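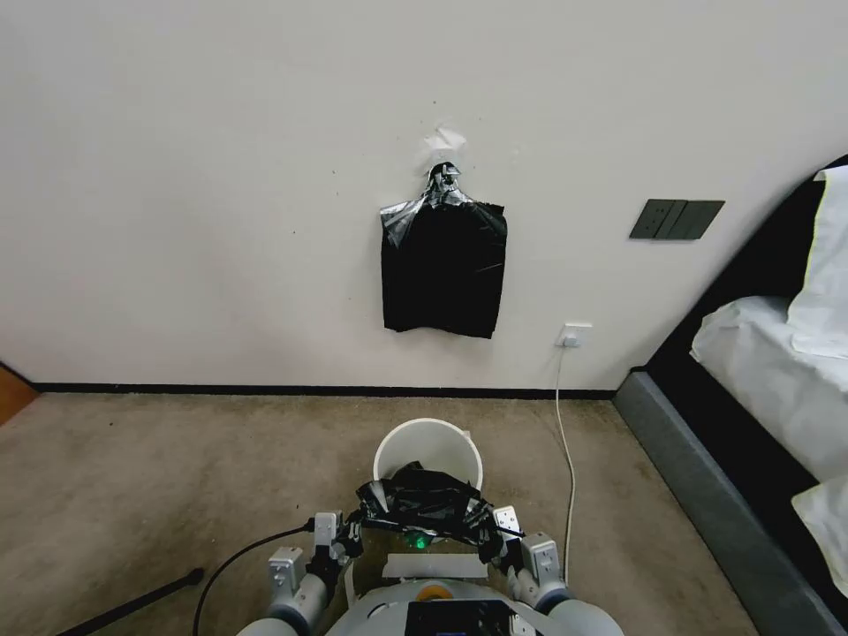
Room Turnover Helpers Wanted at Norketti House

We're growing our room turnover crew and would love to meet you! Norketti House is a furnished guesthouse on the Rurulby side of town, with 25 bedrooms on 2 floors, and most guests stay a few weeks while they work or study nearby. When they move on, we get the room ready for the next person, and that's the job.

What you'd be doing

Stripping and remaking beds with fresh white linen, duvets and pillows included. Emptying the trash and putting in a new bag (our bedrooms have a black bag up on the wall and a round white wastebasket on the carpet). Vacuuming right up to the baseboards and along the bed rails, where the dust loves to hide. Wiping light switches, outlets and headboards, spot cleaning carpet stains, and checking for phone chargers and cables left plugged in. You'd be amazed how many we mail back!

You'll work in pairs, and the two of you decide between yourselves who takes the bed and who takes the floor. Some rooms need a quick refresh and some need a proper go, so we don't put a timer on anybody.

Who we're looking for

No hotel experience needed. If you like the feeling of a smooth duvet and a freshly vacuumed carpet, you'll fit right in. You should be comfortable bending, kneeling and carrying a full laundry bag up a flight of stairs. Please be 18 or over and able to work Sunday, our biggest changeover day (we start at 10 a.m. and stop for a hot lunch, on us). Other shifts are flexible, and we're glad to plan around classes or school pickup.

Training is paid from the first hour. We supply gloves, aprons and all cleaning products, and there's free parking behind the Vasić building next door.

How to apply

Send a few lines about yourself to Myung-ja Kwon, housekeeping lead, through the contact form on this site, or stop by the front desk any weekday before 4 p.m. A résumé is fine but you don't need one. Tell us which days you're free and when you could start.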